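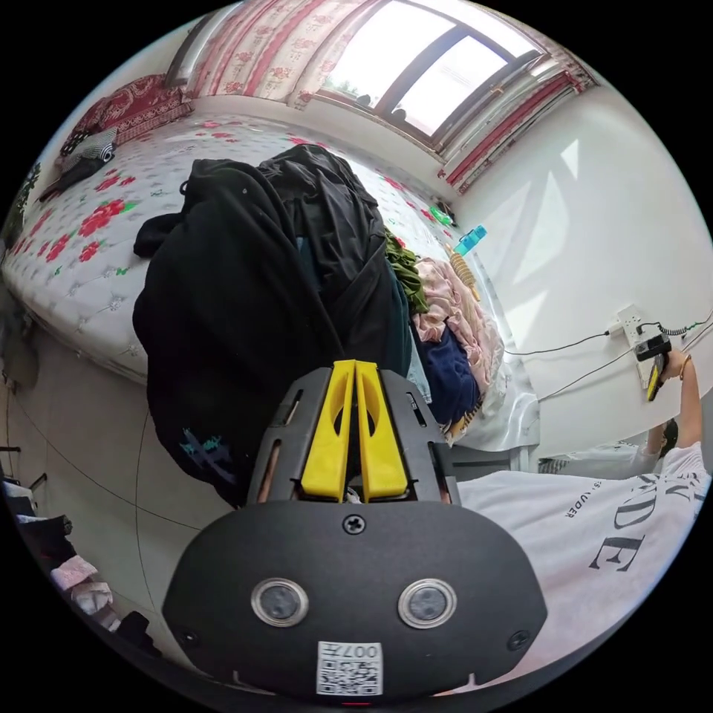 Bralitz Bedroom Tidying List, version 2

README

Welcome, and thank you for opening this file before the others, which I know is not what most people do. The Bralitz list is a plain table of things that end up on a bed, with a note for each one saying what it is, how it is usually folded or stacked, and where it goes when somebody wants the bed back. It has 514 rows. I began it as a household list and it has grown well past our own household, with a good deal of help from Alper and from İlker Şimşekoğlu, who both have strong feelings about folding.

What is in the folder

items.csv is the main table, one row per item.
places.csv is the list of places things can go: shelf, hook, drawer, foot of the bed, laundry and so on.
words.txt explains the words we use for cloth and patterns.
changes.txt is what it sounds like, and it is a bit of a ramble.

Columns in items.csv

item: the everyday name, such as jacket, cushion, T-shirt, cable
color: the main color only, and please keep it simple
pattern: plain, checked, houndstooth, dotted, floral, paisley, striped, mixed
state: folded, heaped, draped, in a bag
place: a word from places.csv
note: anything else, and this is where I talk too much

The state column is the one people ask about. "Folded" means somebody meant it to be folded, even if they were in a hurry. "Heaped" covers everything from one hooded jacket dropped in the middle of the mattress to a whole evening's worth of clothes. We did try to have a separate word for half folded, and Alper and I could never agree on where it started, so it's gone.
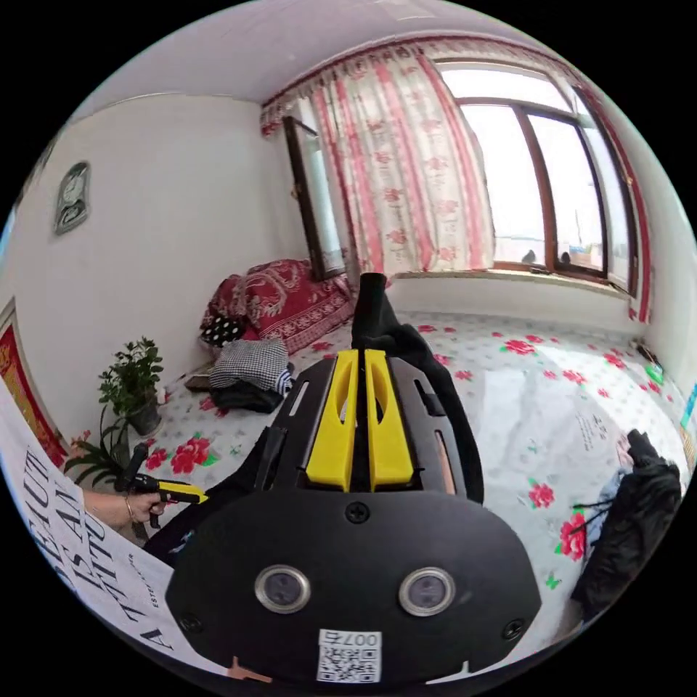 Patterns gave us more trouble than states, I have to say. Black-and-white houndstooth kept being typed in as plain "checked," and a black cushion with white polka dots came in under three different spellings before Yiğit Tokgöz sat down one evening and fixed the lot. Where a cloth is houndstooth, the table now says houndstooth. Red bedding with both paisley and flowers on it is "mixed," with the details in the note. If you can't tell what a print is from where you're standing, put "mixed" and move on, and somebody will get to it.

Paper counts as an item too! Loose sheets with writing on them are listed under "paper, loose," and their place is always "ask first," as I once put a receipt in the recycling that turned out to matter very much to my brother. Books, small boxes and bottles have their own rows. Plants standing beside the bed are not in items.csv at all. They live in the room, they aren't waiting to be put away, and if you try to give a spiky plant a place word you will be there all night.

How the rows were written

Each row was written by one person and read by another. In August we went back over 400 of them together, reading aloud, and changed the place word in 96. Most of those were jackets. Raimonds Lapiņa hangs every jacket he owns on a hook and the rest of us plainly do not, so the place column now allows two words with a slash between them, as in hook/shelf. The first word is the more common choice.
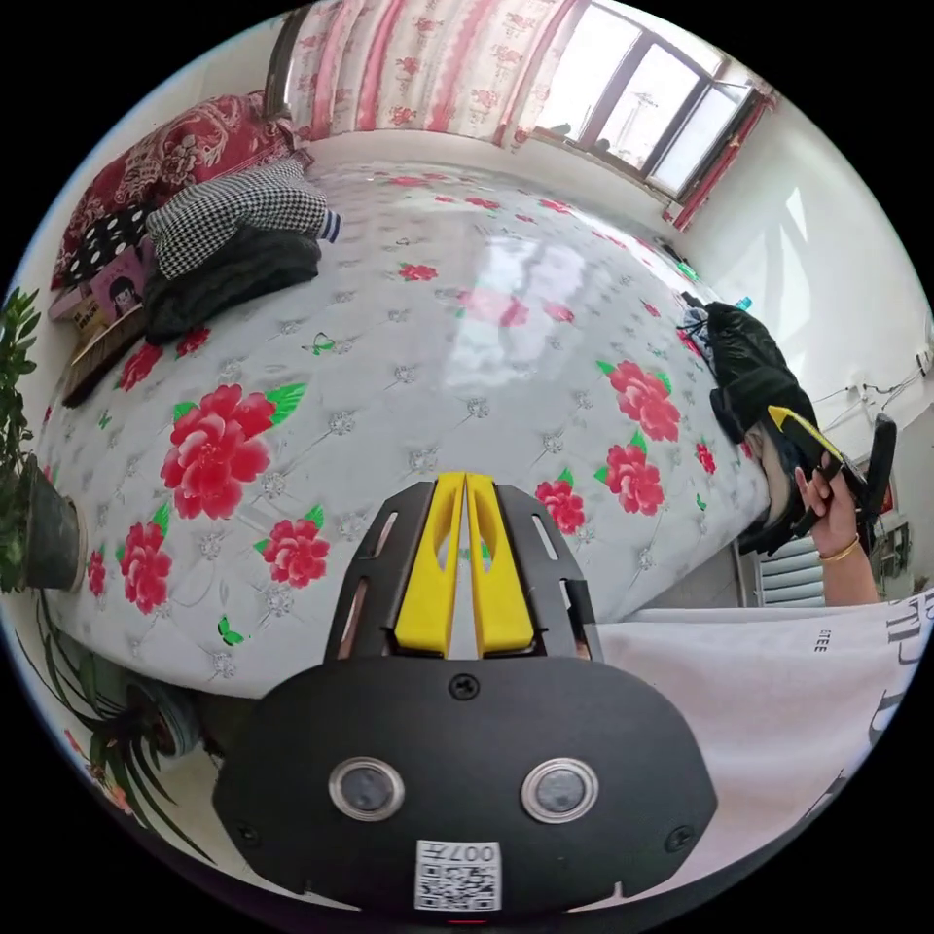 Zübeyde Yüksel

A few things about the bed itself, as it affects how you read the list. All the places are written from the point of view of someone standing at the foot. "Wall side" is where the pillows and folded bedding tend to gather, and "window side" is the other one, so if your own room is arranged differently you'll want to change those two words in places.csv before anything else. A quilted cover with large red flowers all over it has its own row under "bed cover," and its place is simply "stays." The same goes for sheets. Curtains are left out.

Black plastic bags get a row of their own, with state "in a bag" kept for whatever is inside. Please don't write down the bag and its contents as one thing. I did that all through the first version and regretted it.

Known gaps

There are hardly any shoes, no baby clothes, and far too many T-shirts. Winter bedding is thin. Cables are all entered as "cable," with no word on what they belong to.

Using and changing it

Use the list however you like, at home or in a class, and please keep this README with it. New rows are very welcome. Send them in the same column order, with the note column filled in even if it only says "none," and tell me which name you'd like in changes.txt.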